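Kitchen and Dining > Tables and Surfaces

Dull patch on pale timber tabletop under dish rack
Posted by Monique Coste, May 7, 2022

I have a light timber table, matte finish, wavy grain, bought second-hand with no paperwork. It is used for drying cups in a black wire rack with a solid base tray. The middle of the top now looks slightly greyer than the rest. There is also a tiny dark speck near one side. Neither can be felt with a fingernail.

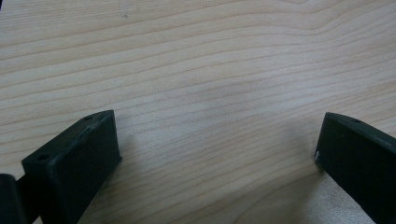
What I have tried so far

Damp microfibre cloth, then a dry one, along the grain. No change to the speck. The grey area looks different depending on where I stand, so I can't say if the colour of the timber has altered or only the sheen. I have not used any solvent or abrasive. The rack normally holds stainless steel cups, one with a teal outer coating, and they go in straight from rinsing.

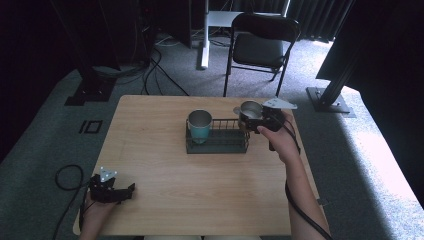

Table with the drying rack in its usual spot, one cup standing at the left end and another held just above the right.

Is this moisture under the finish, and can it be treated without stripping the top?

Hélder Sampaio
Establish what the finish is before treating anything. Put one drop of methylated spirits on the underside of the top, or inside an apron rail if the underside is raw. Wait 2 minutes and wipe. If it goes tacky, you have shellac or something close to it. If nothing happens, it is more likely a polyurethane or a cured oil.

Moisture trapped in a film finish usually shows as a pale bloom. Grey in the timber itself suggests water has got past the finish. A change in sheen is a third case and the easiest to deal with. Look across the surface at a low angle with a torch. If the colour is even and only the reflection changes, you have residue or light wear.

For residue, use a few drops of dish detergent in warm water, wring the cloth out hard, wipe along the grain and dry at once. For wear on polyurethane, a 2000 grit pad used wet with very light pressure will even out the sheen, but it can also polish a matte top, so test it on a corner. Check for veneer at the edge before sanding. I went through the face of one in November and there is no repair for that short of a new sheet.

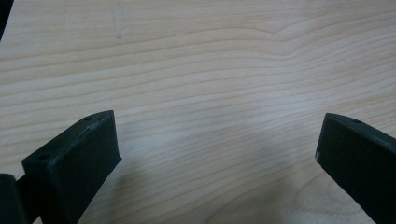
Does the base tray of a rack need feet?
Feet are worth adding if the tray sits flat on the timber. Self-adhesive silicone bumpers at the corners leave a gap for air, and any water that runs over the side dries faster. Replace them when they start to slide.

lakalow_118
Had same thing on mine. Put a mat under it and stopped looking. Some people use mayonnaise on marks but it made mine greasy.

Monique Coste
Thank you. The spirits test on the underside did nothing, so I am treating it as polyurethane. Under the torch the colour looks even. I will do the detergent wash first and leave the grit pad alone for now. The speck can stay.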